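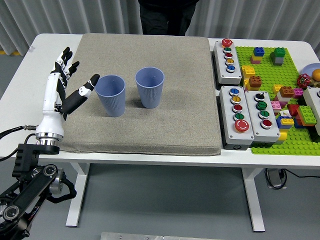

Photo: Grilel

The Layug Parking Inquiry: Your Questions, Such As They Are

Readers have been writing in since April to ask what is going on at City Hall. So have several people who work at City Hall. We keep this page updated when something changes, and sometimes when something only appears to.

What is the inquiry about?

Parking meters. Last year the mayor's office signed a contract with a company called Pelteck to replace every meter downtown and collect the money from them. The contract was never put out to bid. The council says it should have been. The mayor's office says it was an emergency purchase, which the charter allows when there is "immediate danger to life, property or essential services." The city has not yet explained which of these was threatened by the old meters, although anybody who fed one a dollar in quarters and got four minutes may have a theory.

Who is investigating whom?

The city council is investigating the mayor's office. The mayor's office is also reviewing itself, through the city attorney, who is appointed by the mayor. And the Plinon County auditor has opened a separate review of the meter revenue, because a slice of it is owed to the county. If you have lost track, picture a roundabout where everybody has the right of way.

Is this a criminal case?

No. The council can't charge anyone with a crime. It can hold hearings, demand documents, ask questions under oath, write a report and be very disappointed. If it finds something that looks criminal it can send the matter to the county prosecutor, who can take it up or leave it on the desk.

What does the report say?

The council's interim report runs to 68 pages and can be read at the clerk's office or downloaded from the city site, if you can find it (it is filed under "Streets, Miscellaneous"). The short version: the emergency declaration was signed after the contract, the cost estimate came from Pelteck, and the deputy who was supposed to check the estimate told the council under oath that he had "reviewed it visually." Asked what that meant, he said he had looked at it.

The report stops short of saying that anyone broke the law. It says the process was "irregular" in the main text and "highly irregular" in the summary. The mayor's allies have been quoting the main text.

The mayor says the report cleared the office. Did it?

It did not. There is a sentence on the last page which says the council "has not to date identified a personal financial benefit to any city official." The mayor's press release quoted that sentence, minus "to date." It also left out the sentence after it, which says the council has not been given the records it would need to look for one. We asked the press office about the missing words and were told the release had been edited for length. It is four paragraphs long and two of them are about the summer concert series.

What are the subpoenas for?

Emails, mostly. The council wants the messages between the mayor's office and Pelteck from the months before the contract was signed, plus calendars and drafts of the emergency declaration. The first request was informal and was answered with a link to the city's open records page. The second was formal and was answered with a box of paper, of which a good part turned out to be the old meter manuals. The subpoena came next.

Can the mayor just ignore a subpoena?

In practice, for a while. The mayor's lawyers haven't said no. They have said that the subpoena is too broad, that the deadline is too short, that some of the documents are covered by attorney-client privilege, and that they intend to cooperate fully. They have been intending since spring.

The legal answer is that the council's subpoena power comes from Section 2 of the charter, and that it covers "any officer or employee of the city." The lawyers argue that the mayor is neither an officer nor an employee for this purpose but "a coordinate branch." No court in the state has ruled on that. The charter was written when the mayor was paid in part with firewood, so the drafters may have had other things on their minds.

What happens if the council finds the mayor in contempt?

Less than you'd hope, or fear. A contempt finding takes a two-thirds vote. The council has 13 members, so that means nine. The penalty in the charter is a fine of up to $500, which must have been a terrifying sum once and is now a little more than the monthly rate at the garage behind City Hall.

What matters more is what comes after. Once there is a contempt finding, the council can ask a judge to order the documents turned over, and ignoring a judge is a different hobby altogether, with a different class of penalty.

Do they have nine votes?

Depends on who you ask and whether the microphone is on. The members who voted for the subpoena don't all want to go on to contempt. A couple have said they'd like to see "good faith efforts" first and have declined to say what one looks like. One member recused herself because her brother-in-law works for Pelteck, then un-recused herself after he quit, then recused herself again when he was rehired as a consultant. We admire the paperwork, at least.

Why did the last hearing end so early?

The deputy mayor was due to testify in the afternoon and sent a letter instead. It objected to being questioned by the council's outside lawyer and said the deputy mayor would answer questions only from elected members, for a limited time, with the topics supplied ahead of time. The chair read the letter into the record, looked at the chair where the deputy mayor was not sitting, and adjourned at 2:10 p.m. The public comment period was moved to the next session. People who had signed up to speak keep their places in line.

Is it normal to let an outside lawyer ask the questions?

It's common enough. Council members each get five minutes and tend to spend four of them on a statement. A lawyer asks one question, waits, and asks it again. You can see why witnesses have a preference.

Hasn't the city attorney already said everything was fine?

The city attorney issued a two-page letter saying that the contract was "consistent with past practice." It came out a good while before the council's report, and for some time it was the only document anyone had, so many people (including some who write for a living) took it as the finding of the whole affair. It was a summary of an internal review that hasn't been released. The council has asked for the review. See "subpoenas," above.

There is also the question of the memo. A staff lawyer who worked on the review wrote to the city attorney objecting that the letter left out the dates of the contract and the declaration. We've seen the memo. It is polite in the way that people are polite when they expect to be read aloud later.

Is the Pelteck contract still in force?

Yes. The meters are in, they're working, and you do have to pay them. We mention this because readers have asked whether a contract under investigation means free parking. It does not. "I am awaiting the outcome of the inquiry" has been tried at the Layug municipal court and the ticket was upheld.

What does Pelteck say?

The company says it bid in good faith. When we pointed out that there was no bidding, it said it had negotiated in good faith. It has handed over its own records to the county auditor without a fuss, which has irritated the mayor's office more than anything the council has done.

Could the mayor be removed?

Not through this. The council has no power to impeach. The state allows recall elections, but the petition has to be started by residents, and at the time of writing no petition has been filed. A website calling for one went up in May. It sells mugs.

Isn't this all just politics?

It's a dispute between two elected bodies about who gets to look at what, so yes, there's politics in it. Some of the members who are most upset about no-bid contracts were calm about a no-bid contract for snow removal under the previous mayor. Some of the mayor's defenders were livid about that one. You are free to find both sides insufferable and still want to know when the declaration was signed.

Can I attend the hearings?

Yes. They're open, they're upstairs in the council chamber, and the doors open half an hour before the start. Seating is first come, first served. There is a video stream on the city site with sound that comes and goes. If you want to speak, sign the sheet by the door before the session begins. You get three minutes, and a light turns red when they're up. Speakers are asked to stick to the subject of the hearing, a rule that has never been enforced against the gentleman with the leaf blower petition.

Do you have a conflict of interest?

Pelteck bought an ad on Grilel before any of this began. It was for a job fair. We kept the money and disclosed the ad in our first story. Our newsroom is downtown, so we also pay the meters, and have one unpaid ticket that we intend to contest on separate grounds.

I have documents. Where do I send them?

Use the tips form at the bottom of any page. Please don't use a city email account to do it. Several of you have.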